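Malleo wrist camera set: README and house rules

Maintainer: Nermina Dumitrescu
Last edit: 09/06/2020

Contents

The set holds 376 episodes of short tabletop tasks. Each episode has one wrist video, a joint log and a plain text note. Episodes are in the folder "runs", and the notes have the same number as the run they belong to. The Geren split is for training and the Bai split is for testing. Do not move runs between them.

Rules for recording

Wipe the table before each block of runs. Small specks are allowed and should not be painted out of the video later. Set focus once per block and leave it alone. Close views will often be soft, and a soft view is no grounds for dropping a run.

Keep hands out of the work area while the arm has power. Two people must be present, one of them within reach of the stop button. If the stop is pressed, end the run and mark it "halted" in the note. Never restart in the same file.

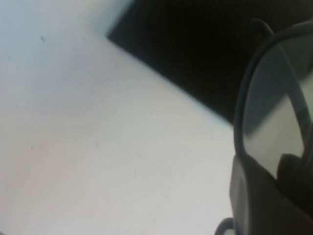 Nisha Mishra

Views with nothing but the gripper and a plain white surface stay in the set. Label them "no object". Do not guess at a task from a single still, and do not copy a label over from the next one. The gripper takes up much of the right side in such views, so do not crop to the center. Anything dark past the edge of the surface is labeled "background" unless a reviewer can tell what it is.

Review

Each run is checked by someone who did not record it. Nearly 6 percent were sent back in the first pass, mostly for missing notes. If two reviewers disagree, Hazem Ait Brahim decides and writes the result in the note.

Known gaps

Run notes from before September use the old label names. The table in "labels_old.txt" maps them to the new ones. Joint logs for 3 runs are missing their last rows.

Send corrections to the Tellovholm list with the run number in the subject line.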